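# About Walow

Walow is a TV and pop culture site run by people who still get excited when a favorite actor turns up in the wrong show. We write about guest stars, cameos, one-night-only appearances, crossover episodes and that odd corner of television where a talk show host plays himself on a hospital drama and everybody acts like it's normal. We love that stuff! We have loved it for a long time, and this is the place where we get to go on about it.

## How we got going

The site began as a spreadsheet. Cúc Trình was working the front desk at a dental office in Ellton and watching sitcom reruns at night, and she kept spotting faces she knew from somewhere else. So she started writing them down: show, season, episode, who it was, how long they were on screen, whether they got a laugh. By the time she showed the file to anybody it had 776 rows and its own color code (orange for musicians, green for athletes, a sort of mustard for politicians, which she regrets).

Friends asked for copies. Then friends of friends wanted to add to it, and they had opinions about the mustard. A spreadsheet passed around by email gets messy fast, so one July she bought a domain, moved everything over, and wrote short notes to go with the entries she liked best. People read the notes more than the list. That was a surprise, and a really nice one.

The name comes from a typo. Cúc meant to write "walk-on" in the very first column header and got "walow" instead, and by the time she noticed, everyone was already calling the file that.

## What you'll find

The Walk-On List is still the heart of the place. It now holds 3,780 appearances, all of them watched by one of us before they go in. We don't copy from cast lists, partly since cast lists get things wrong and partly for the plain reason that watching is the fun bit. Each entry says who showed up, what they played, and whether they were playing themselves or somebody with a mustache and a different name.

Then there are the recaps. We don't recap everything - there are plenty of sites that do that well - but when a show books a big guest, we'll have something up the next morning, usually by 10 a.m. Eastern. After a big football game or an awards night it may be closer to lunch. We stay up late, we type slowly, and one of us has a toddler. 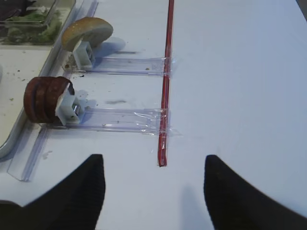 Our longer pieces run on weekends. Some recent favorites looked at why singers so often play music teachers, how a soap opera handles a guest who can only film for one afternoon, and what makes a cameo feel like a gift when another one feels like an ad. That last one got more mail than anything we have ever published, and a good share of it was people arguing with each other about a single banjo solo.

We also do a podcast, *Special Guest Prustari*. Prustari is the made-up celebrity we use whenever we need a stand-in ("say a show books Prustari for sweeps week, what do you do with her?"), and over time she picked up a whole career, two divorces and a fragrance. Every episode, we write her into a different real-world TV format and talk through how it would go. If you're new, start with the cooking competition one.

## Who we are

Cúc edits the site and writes most of the weekend pieces. She left the dental office a while back but still gets her cleanings there. Nilsuwan, our sister newsletter, goes out twice a month and covers television from Southeast Asia, with a heavy lean toward Thai and Vietnamese variety shows, where the guest bookings are bigger and stranger than anything we get over here. If you only know American TV, please give it a try. The game segments alone!

The rest of the writing comes from a small group of regulars, plus readers who pitch us. We pay for everything we publish. List notes run up to 200 words and short posts up to 300, and both are a great way to start if you haven't written for a site before.

## A few things we stick to

- We don't post spoilers in headlines, and we wait until an episode has aired on the West Coast before naming a surprise guest.
- If we get something wrong, the fix goes at the top of the page with a note on what changed.
- We don't write about celebrities' kids, health or houses.
- Nobody can buy a spot on the List. A publicist once sent a fruit basket. It was a good fruit basket, and their client got the same two-line entry as everyone else.

## Say hello

Use the contact form for tips, corrections and pitches, and tell us the season and episode number if you have them. If you've found a walk-on we missed, put "LIST" in the subject line and it'll go straight to Cúc, who answers those first, generally with a follow-up question about what the guest was wearing.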